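Guides > Furniture Care > Tables > Cleaning a white break room table

How to clean a white tabletop and keep drink rings off it

White tables show everything. A canned drink left standing for an afternoon will leave a ring, and a sticky drop that dries under the rim will pick up dust until it looks like a stain. Most of these marks are on top of the finish and come off with soap and water. This page covers the regular wipe-down, drink rings, and the edges. It was written for the square tables with rounded corners used in many offices and break rooms, but the steps work on any smooth, sealed top.

Do not use this method on bare wood, oiled wood, or stone.

What you need

2 microfiber cloths, one for washing and one for drying
600 ml of warm water in a bowl or small bucket
6 drops of plain dish soap
Baking soda
A soft toothbrush
A plastic scraper or an old store card

Leave out scouring powder, steel wool, and the green side of a kitchen sponge. They scratch the finish, and scratches hold dirt. Bleach is not needed for drink marks and can turn some white surfaces yellow.

Step 1. Clear the top

Take off cans, cups, papers, and anything else. Pick cans up by the side and lift them straight up. If one sticks, turn it slightly first – dragging it spreads the drink and can pull grit across the finish.

Pull the chairs back far enough to walk all the way round. If the table stands on carpet tiles or next to them, put an old towel down on that side. Dirty water dripping off a table edge is harder to get out of carpet than the original spill was to get off the table.

Step 2. Remove crumbs and grit

Wipe the top with a dry cloth before any water goes on it. Work from the far side toward you and catch the crumbs in your other hand or a dustpan. Small specks that stay put can wait for the wash.

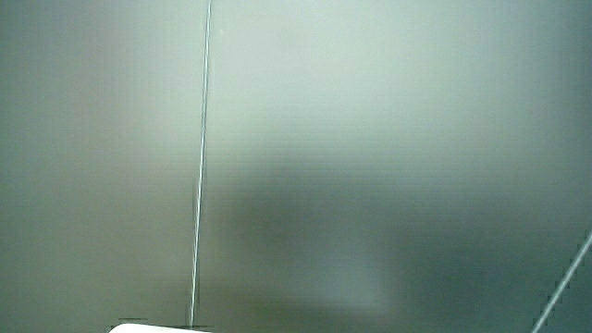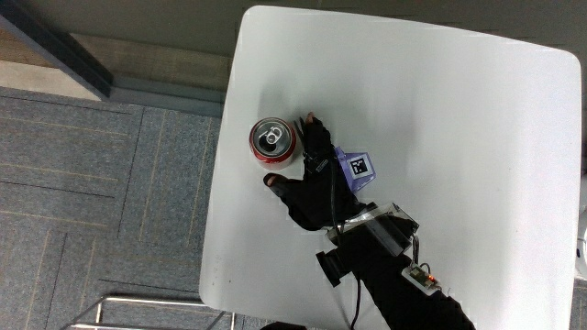
Second picture: a red soda can standing on a white tabletop, with a few faint specks on the surface.

Step 3. Wash

Mix the soap into the water. Dip the cloth and wring it out until it no longer drips. Wipe in straight, overlapping passes from one side to the other. Rinse the cloth when it starts to look gray.

Go over the whole top, including the parts that look clean. If you only wash the spots, you will see the edges of the washed areas once it dries.

Step 4. Treat rings and sticky spots

Lay the damp cloth over the ring for 2 minutes. Sugar dissolves in water, and most soda rings will wipe off after this. Repeat once if needed.

For a ring that is still there, mix baking soda with a little water to make a thick paste. Put it on with a fingertip and rub lightly along the ring. Do not press hard. Wipe it off with a wet cloth, then wipe again, as baking soda leaves a white film that is hard to see on a white table until the light hits it.

If there is a raised lump, hold the plastic scraper nearly flat and push under it. Never use a knife.

Step 5. Clean the edges and corners

Run the soapy cloth along the edge and around each corner. If there is a seam where the edge meets the top, brush along it with the toothbrush and wipe at once. Do not let water sit in a seam. Check the underside of the edge too – spills run under and dry there.

Step 6. Rinse and dry

Wipe everything with a cloth dampened in clean water, then dry with the second cloth. To check your work, crouch down and look across the top toward a window or a ceiling light. Missed film shows up as dull streaks. Glare from overhead lights can hide marks when you are standing, so look from more than one side.

How often

A shared table should be wiped daily and given the full wash once a week. A pack of 50 paper coasters left in the middle will cut down on rings. Cold cans are the worst for this, and a coaster under each one is less work than the paste.

Updated 30th July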